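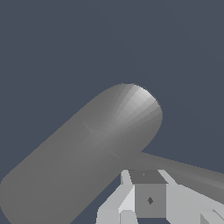

Projektbericht: Das Simulationspaket von Iveo im Test
Verfasserin: Nabila Ong
Abgabe: 15. Mai 2020

1. Ausgangslage

Im November habe ich mit der Suche nach einem Thema begonnen. Unser Labor überlegte damals, ob es für den Greifkurs das Softwarepaket Latuheru der Firma Iveo anschaffen soll. Die Lizenz für einen Kursraum kostet 3,595 Euro im Jahr (Preis nach dem englischen Angebot, also dreitausendfünfhundertfünfundneunzig). Bewilligt waren bisher nur 3,000 Euro, ebenfalls in dieser Schreibweise. Meine Aufgabe war es, das Paket mit der Testlizenz zu prüfen und eine Empfehlung zu geben.

2. Vorgehen

Ich habe im Simulator einen Greifer mit zwei Fingern verwendet und ihn an einfache Grundkörper herangeführt. Die Kapsel habe ich als Hauptobjekt gewählt, weil ihre runden Enden für flache Finger schwierig sind. Insgesamt wurden 176 Greifversuche durchgeführt, verteilt auf 15 Startpositionen. Die Kamera war bei allen Versuchen nahe am Greifer eingestellt. Aus dieser Nähe verdeckt ein großes Objekt schnell den Hintergrund, und man muss sich an den Kanten des Greifers orientieren.

3. Beobachtungen

Die Installation war nach einem Nachmittag erledigt. Das Handbuch ist verständlich, nur das Kapitel über die Reibung ist zu kurz. Dort werden zwei Parameter genannt, deren Einheit ich erst beim Support erfragen musste. Die Antwort kam am nächsten Morgen und war freundlich.

Die Darstellung ist schlicht. Alle Teile erscheinen in Grautönen vor einem einfarbigen blaugrauen Hintergrund, und an der Rundung der Kapsel erkennt man die einzelnen Flächen des Netzes. Für die Auswertung hat mich dies nicht gestört - für eine Vorführung vor Schulklassen wäre es aber zu wenig. Einen Boden habe ich in meiner Szene nicht angezeigt, deshalb ist die Entfernung mit dem Auge schwer zu schätzen. Ich empfehle, ein Gitter einzublenden.

Beim Schließen der Finger rutschte die Kapsel öfter weg, wenn der Kontakt am runden Ende lag. Am zylindrischen Teil war der Griff stabiler. Zum Vergleich stand mir das ältere Programm Vultside zur Verfügung. Es rechnet langsamer, erlaubt aber, einen Versuch rückwärts abzuspielen, was mir bei Latuheru gefehlt hat.

4. Empfehlung

Für den Greifkurs halte ich das Paket für geeignet. Man sollte mit Iveo über den Preis sprechen oder die kleinere Lizenz ohne Sensormodul nehmen. Offen bleibt, wie gut die Ergebnisse mit einem echten Greifer übereinstimmen. Diese Messung konnte ich in der vorgesehenen Zeit nicht mehr machen.

Kontakt: Hochschullabor Skarisdale, Arbeitsgruppe Greiftechnik | © 2020 | Nach oben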